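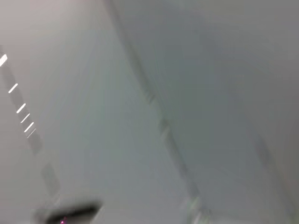

Call for participants: desk tidying and sorting sessions, Nirkberg site

Kundeo is seeking adults to take part in paid sessions on how people put away small items on a shared work table. Sessions run through December in the ground floor room at Nirkberg. No previous experience is required.

What the work involves

Each participant attends 2 sessions on separate mornings, starting at 9.30 am. Tasks are done standing at a table. Typical items are pens, bottles, bowls, balls, pencil cups and storage bins. You will be given a written layout and asked to say where each item should go, in what order, and which items you would keep within reach. Your choices are entered on a Dadunex form, which you check and sign before leaving.

A session consists of 12 short tasks with a break halfway. Completion time is recorded but is not used to rank participants.

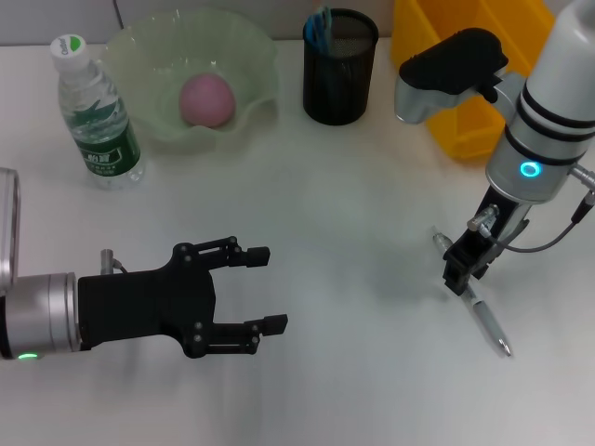
Kundeo – Table Layout and Storage Team

The working surface is a white tabletop against a light grey wall. Tall items, such as a water bottle or a mesh pencil cup, normally stand along the back. Pens start at the front unless the layout says otherwise. Participants should state a preferred place for every item, including those they would leave where they are.

Requirements

Aged 18 or over.
Able to stand for up to an hour, with breaks.
Normal or corrected eyesight.
Able to read short instructions in English.
Left-handed applicants are particularly welcome – they are under-represented in the current group.

Payment

Participants receive 300 in total, paid by bank transfer after the second session. Travel from Ashour is refunded on production of a ticket. Part payment is available to those who complete one session only.

How to apply

Complete the short form at the Nirkberg front desk or request one by post. State your preferred hand and any mornings you cannot attend.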